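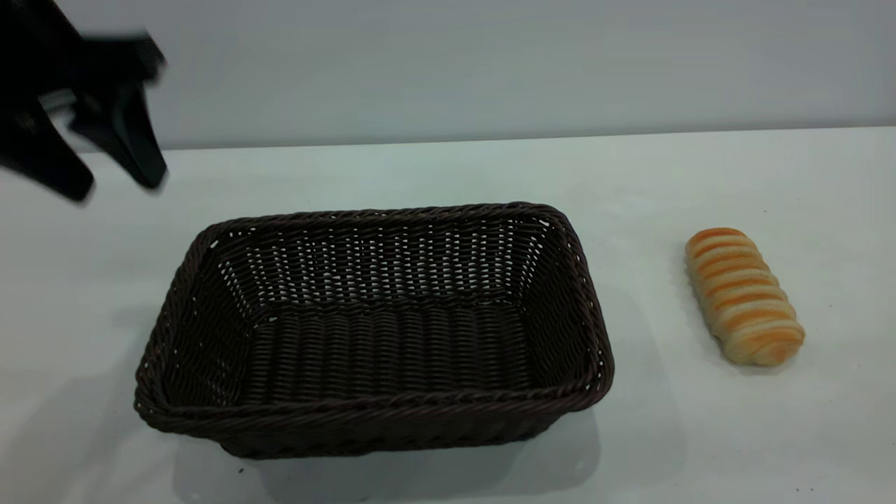
Dinley bakery counter to stay open through winter

25 October 2023

Good news for early risers in Dinley. The bakery counter on Catterall Road will not shut after all. Owners Nalance confirmed it this morning, after weeks of rumour and a petition that reached 1,618 names.

The lease was due to run out in December. New one signed now, 36 months, same landlord. Rent has gone up but the firm wouldn't say by how much.

Opening hours are changing though. Doors at 7am instead of 6.30, and no more late Saturdays. Pastries, rolls and small loaves carry on as before. The large tin loaf is being droped until a second oven is fixed. 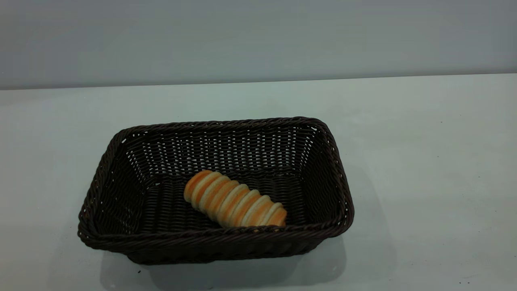

Wholesale orders are a seperate matter. Nalance used to send 400 rolls a day to cafes in Stesness, and that is down to 200 since two of them closed over the summer. The firm says it wants new customers on that side of the river and will deliver free until Christmas. Minimum order applies, ask at the counter.

No jobs going, either way. Staff were told yesterday.

Parking outside is still suspended while the gas main is dug up. Use the car park behind the library, first hour free. Bus stop has moved too, now opposite the chemist.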